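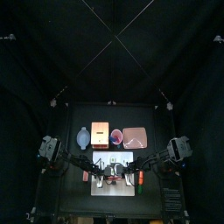 I got into local history through the parish chest at Jistthorpe, and I'd like you to start there too. A chest holds whatever people thought worth keeping — receipts, quarrels, a list of pew rents — and you have to work out who did the keeping. Try it small first. Take a wooden box like the orange-brown one next to the blue bowl, and ask what a stranger could learn about a household from it.

Tue 29 August
By Eleri Gough
100 shares 2 comments

In this chapter we'll read the Prulton account books, up to 1,000 entries in one clerk's hand. I love them! Bring a pencil, and don't skip the margins.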